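So the bakery counter at the Stendby market now has a white loaf called the Cokach, with a little card saying it "stays fresh for 4 days without slicing." I have heard this about every loaf I've ever bought. I bought one anyway. Thread.

First, the price. Two loaves of my usual would have covered it. The card says you're paying for the slow rise. Maybe. A slow rise is mostly flour sitting in a bowl while you do something else, so I'm not sure what I'm being billed for.

Second, the crust. People keep telling me a thick crust is the sign of a proper loaf. I've had plenty of bad bread with a thick crust. What I want to know is whether the inside is any good once you get past it.

Plain white bread is hard to judge because there's nowhere to hide and also nothing much to taste. I had a slice with no butter, no toaster, nothing. It tasted like bread. Slightly sweet near the crust. I was hoping to be annoyed and I was only a bit annoyed.
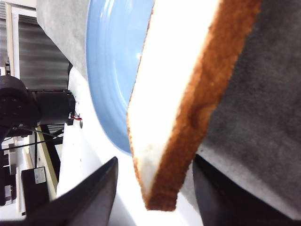

The crust does go a good golden brown, I'll give them that, and it's a lot thicker than what you get on supermarket white. The middle is soft and pale. Whether that's worth the extra is another matter. Soft and pale is also what I'd say about the cheap stuff.

Someone is going to ask about the plate. Light blue, Plindodier, from the outlet. They swear the glaze won't scratch. I've owned three brands that swore that, so ask me again in October.

Now the "4 days" thing. I kept the loaf whole in a paper bag, as instructed, and cut from one end. Day two was fine. Day three needed toasting. Day four I would call breadcrumbs with ambition. The card does say "without slicing," which I suppose means it stays fresh as long as you don't eat any of it.

A reply says I should wrap it in a cloth. Another says never wrap it in a cloth, the crust goes leathery. A third says freeze it on day one, at which point why am I paying for freshness?

For the toast people: Jurčo toaster, setting 2. Setting 3 burned the corners and left the center alone. Their box talks about "even browning edge to edge" and I'd love to see the bread they tested it with.

Also weighed a slice, out of spite. 88 grams with the crust on. That is a big slice, and I cut it by hand, so don't go quoting me.

Would I buy it again? For sandwiches the same day, yes, probably. For the week, no. If the card said "nice today, toast tomorrow" I'd have nothing to post about.

Update, 7 pm: they have a seeded one coming. The card says 6 days. Sure.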